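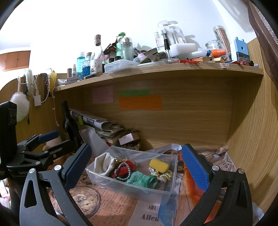

Desk and Shelf Unit Inspection: Checklist with Comments

Home Checklists Storage Forms Contact

Residence: Lerkuvari House
Unit inspected: Desk and shelf unit, Room 213
Inspection date: Tue 3 September
Inspected by: Heloísa Sales, Residence Safety Office
Previous inspection: July
Form: 354

Scope

This checklist applies to the light wood desk and shelf units supplied with furnished rooms. It covers the structure of the unit, the items kept on and under the shelf, paper and other material that burns easily, glass, plastic bags, and small personal articles such as jewelry and hair accessories. Electrical outlets and lamps are recorded on a separate form. Each item is marked Satisfactory, Attention, or Action Required. Comments are entered where the mark alone would not be clear to the resident or to the next inspector.

Section A. Structure

A1. Unit stands level and does not rock when pushed by hand at the top.
Satisfactory.

A2. Shelf board is seated on its supports at both ends.
Satisfactory. The supports were checked from below with a flashlight. One screw on the left side was tightened a quarter turn during the visit.

A3. Back panel is sound, with no splitting or swelling.
Satisfactory. Sticky notes are permitted on the back panel. Tape and adhesive hooks are not, as stated in the furnishing agreement. The notes in place at this visit may remain.

A4. Edges and side panels are free of splinters.
Satisfactory. The curved side panel was rubbed down after the July inspection and has stayed smooth.

A5. Load on the shelf is within the posted limit and spread evenly.
Attention. The top of the shelf is crowded. The load was judged to be within the limit, but items near the front could be knocked off by a person reaching past them. The resident is asked to move the heavier items toward the back and to keep a hand's width clear along the front edge.

Section B. Paper and Other Material That Burns Easily

B1. Newspapers, magazines, and loose paper are kept in one place and in a reasonable quantity.
Attention. A stack of papers and magazines is kept under the shelf, and printed sheets are also used to line the surface. Lining the surface is acceptable. The sheets should lie flat and should not extend past the front of the unit, where they may slide when an item is pulled forward. The stack should be sorted before the next visit and anything no longer wanted taken to the paper bin on the ground floor.

B2. No candles, incense, or open flame on or near the unit.
Satisfactory. The resident confirmed that none are used in the room.

B3. Cardboard packaging is flattened or removed when no longer in use.
Attention. Small boxes in use for storage may stay. Empty boxes should be flattened. Cardboard with handwritten marking should have old markings crossed out if the box is used again, so that the contents are not mistaken.

Section C. Glass and Containers

C1. Glass bottles and jars stand upright on a flat surface.
Satisfactory, with comment. A dark glass bottle stands at the left of the unit beside the papers. Its position is acceptable. If the papers are moved, the bottle should be moved first.

C2. Open glass containers are kept away from the working edge.
Attention. A clear glass container was in use near the jewelry. Clear glass is easily overlooked on a busy surface. It should be placed toward the back or exchanged for a plastic tub, which the office can supply on request.

C3. Storage boxes are suited to what they hold and can be closed.
Attention. The clear plastic storage box is well suited to small soft goods, and its contents can be identified without unpacking it. At inspection it held a folded white cloth, a beaded bracelet, a red fabric item, two scrunchies, and a yellow sponge.

The sponge should be stored elsewhere. Cleaning articles are to be kept apart from clothing and jewelry under item D2, and a sponge put away damp will mark cloth. No finding is made as to the condition of the sponge on this occasion. The Belta caddy supplied with the room is intended for sponges, brushes, and scrubbers and should be used for that purpose.

C4. Small loose parts are contained.
Attention. Beads were found in a small open bowl. Beads on a hard floor are a slip hazard and are difficult to recover from behind the unit. A lidded container is required where beadwork is carried out in the room.

Section D. Bags and Small Articles

D1. Plastic bags are emptied, folded, and put away after use.
Action Required. Large clear bags should not be left open or crumpled on the surface. They hide what is behind them, and sharp or breakable items may be missed when the bag is lifted. Bags kept for reuse should be folded and placed in a drawer.
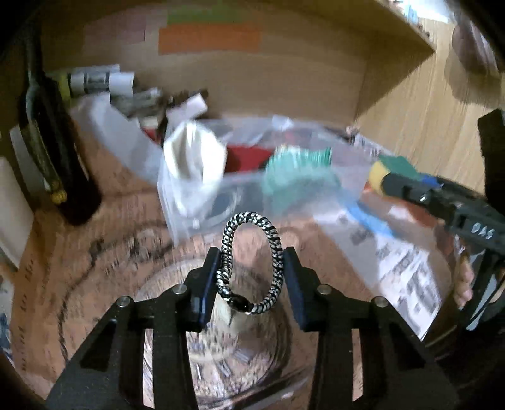

Where a bag is used to hold articles for the longer term, it should be of a size that fits the contents and should be closed at the top. Residents storing several kinds of articles are advised to use one bag for each kind.

D2. Cleaning articles are stored apart from personal articles.
Action Required. See C3. The same comment applies to any cleaning article stored with cloth or paper.

D3. Jewelry and hair accessories are kept together and off the working surface.
Attention. The braided bracelet in black and silver-white cord and the beaded bracelet should be kept in one closed container. Cord bracelets should be laid flat with the clasp fastened. The residence accepts no responsibility for jewelry left on open shelves. A Du Plessis ring box or similar is adequate and may be placed in the storage box if space allows.

D4. Tools are returned to their place after use.
Attention. Tools with handles should not project over the front of the unit.

Section E. Summary of Actions

1. Clear and fold plastic bags. Resident, within seven days.
2. Move the sponge and any other cleaning articles to the caddy. Resident, same day.
3. Provide a lidded container for beads. Residence Safety Office, from stock.
4. Sort the paper stack and flatten empty boxes. Resident, before the next visit.
5. Clear the front edge of the shelf. Resident, before the next visit.

General Comments

The unit is in good repair and no part of it needs replacement. The findings concern the way articles are grouped, and all of them can be corrected without new furniture. The resident asked whether a second shelf could be fitted above the existing one. This is not permitted in rooms with the Itis pattern of unit, as the back panel is not designed to carry fixings. A request for a freestanding rack may be made in writing to the office.

Items marked Action Required will be checked at a short follow-up visit. Items marked Attention will be carried forward to the next full inspection. A copy of this form is left in the room and a second copy is held with the furnishing agreement.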